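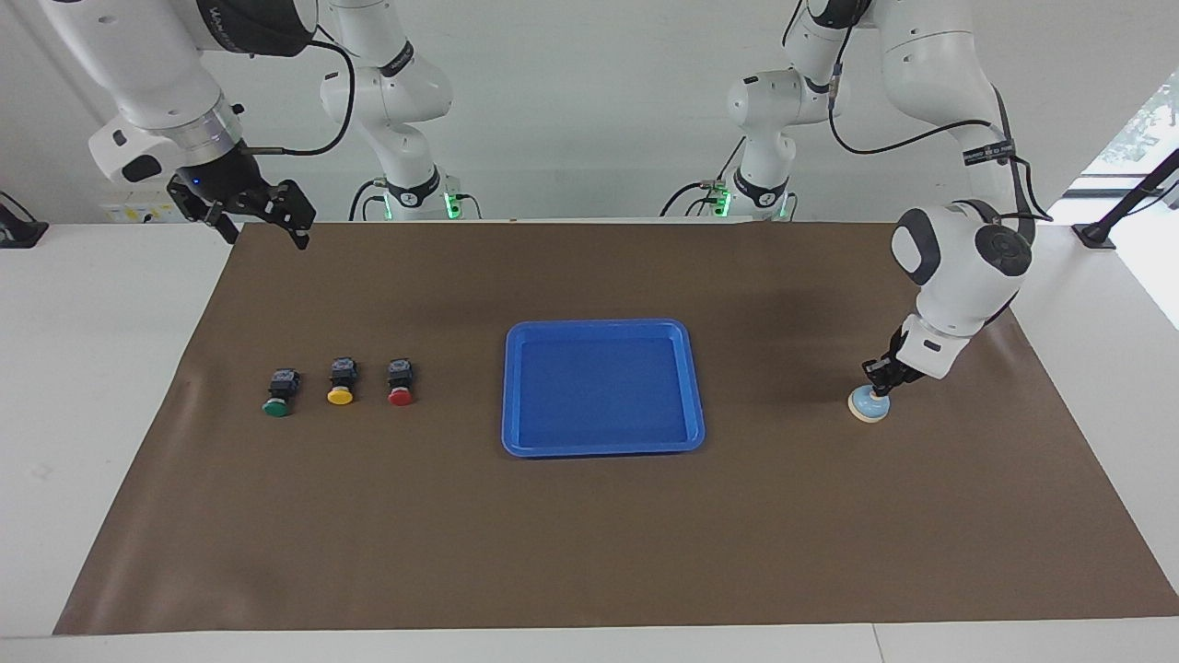
Figura 3. Célula Hirkach de dois braços, com tabuleiro azul ao centro e três botões de pressão à esquerda.

3. Preparação da mesa e verificação das garras

Chegou a parte mais divertida da montagem! Com os braços fixos e os cabos ligados, é altura de ver a célula mexer-se pela primeira vez, e vale a pena fazê-lo com calma: uma mesa bem preparada nesta fase poupa muitas horas mais tarde.

3.1 Antes de começar

Confirme que o controlador Cleltulska está em modo manual e que a velocidade está limitada a 5 % - é lento, sim, mas dá para acompanhar cada articulação com os olhos. Tenha a consola Keskin na mão durante toda a secção.

CUIDADO: Não ponha as mãos entre os braços com os motores ativos. A paragem de emergência deve ficar ao alcance de quem segura a consola.

3.2 Cobertura e tabuleiro

1. Limpe o tampo com um pano seco.
2. Estenda a cobertura castanha, deixando uma margem de tampo branco à vista. Alise as rugas com a palma da mão, do centro para fora.
3. Coloque o tabuleiro azul no centro, com o fundo vazio.
4. Afaste os cabos dos punhos e mova cada articulação até ao limite de trabalho. O cabo deve acompanhar o movimento sem esticar.

Nota: pequenas ondulações na cobertura são aceitáveis. Se uma dobra levantar o tabuleiro num dos cantos, repita o passo 2.

3.3 Teste de preensão

1. Abra as duas garras e suba os braços até à posição de repouso.
2. Pouse um objeto pequeno de teste sobre a cobertura, ao lado do tabuleiro.
3. Desça um dos braços e feche a garra com a predefinição Brolen 2.
4. Levante o objeto, espere 3 segundos e volte a pousá-lo. Repita com o outro braço.

Se o objeto rodar entre os dedos, reabra a garra, corrija a altura e tente de novo. É um ajuste que se apanha depressa, e a primeira preensão limpa sabe mesmo bem! 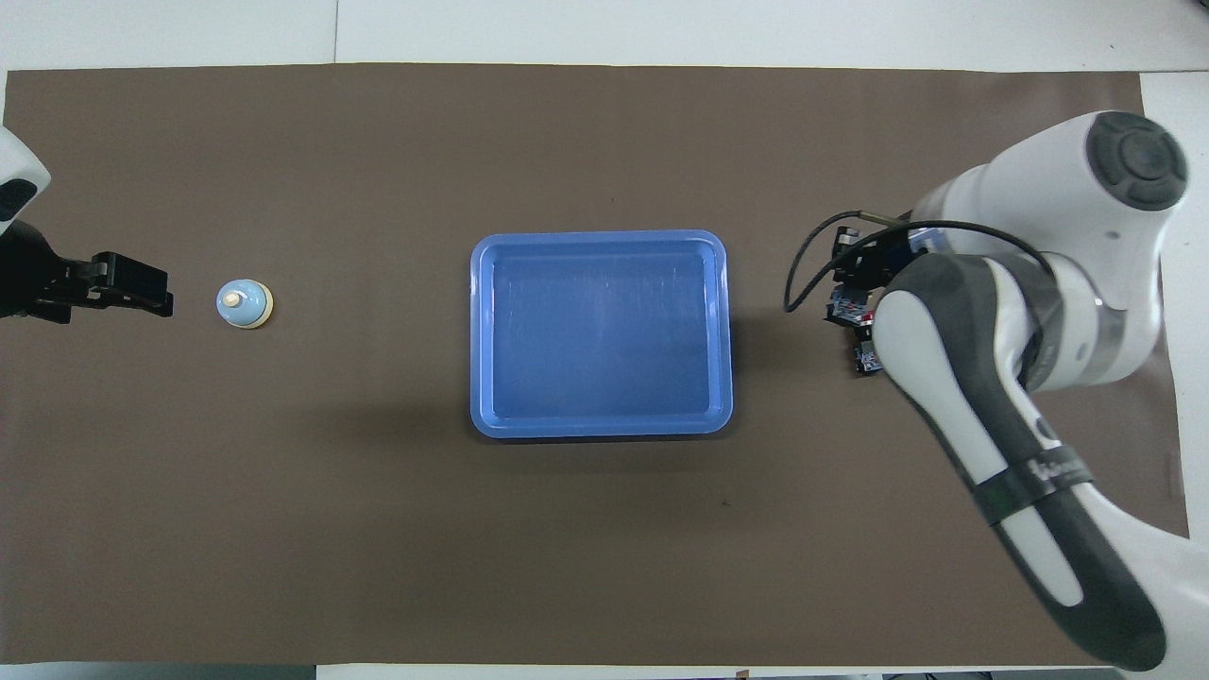

A aproximação horizontal pede um pouco mais de atenção do que a vertical, pois qualquer erro de altura empurra o objeto em vez de o agarrar. Pare a garra antes do contacto, com uma folga visível como a que separa as pontas dos dedos da peça azul-clara em forma de sino, e só então alinhe a altura. Mantenha o outro braço do lado oposto do tabuleiro e avance devagar - muito devagar - até a peça ficar entre os dedos.

3.4 Registo

Guarde as posições na consola e anote-as na ficha da célula. Volte a fazer o teste após 200 ciclos ou sempre que trocar os dedos de uma garra.

Secção revista por Rutilio Maldonado, 30 de maio de 2024.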